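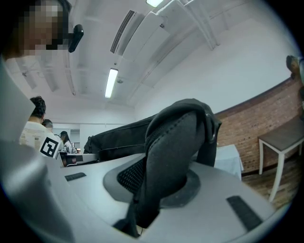 Something black and quilted in a gripper, with a few of us in the room behind.

Hi, I'm Gunther Baumgart, and I run Studel together with Gonçalo Gouveia. We look after padded things: winter jackets, puffy vests, quilted bags, the big awkward stuff that takes up half your closet and never folds the way you want it to. You send it to us when the weather warms up (April is our craziest month!), we sort it, mend it if it needs mending, and put it away until you want it back.

Gonçalo and I met working at a coat shop called Assunção, where I was in the stockroom and he was on repairs. I did a lot of folding. He did a lot of complaining about my folding, and I have to admit he had a point – you can't just squash a quilted sleeve flat and shove it under a pile. We fold the sleeves in loosely, close the zippers, tuck in any straps so they don't snag on the next thing, and keep the stacks short. Black items get a second look under the bright lamp, where a popped seam is a lot easier to find.

Last season we put away 1,349 jackets and 851 bags, which is way more than I ever thought would come through our door. We started out in one room and now we've got the long shelves at Stodunus too, so there's space for some 1,000 more pieces if your whole family wants in.

Repairs are mostly zippers, loops and torn linings. Gonçalo still does the tricky ones himself and he'll call you before he cuts into anything. If a bag strap is past saving we'll tell you that too, and you can have it back as it is.

Want to bring something in? Empty the pockets first, please! We've got a whole drawer of lip balm and single gloves already. Drop-off is open from 9 a.m., and the side door is the one with the bell.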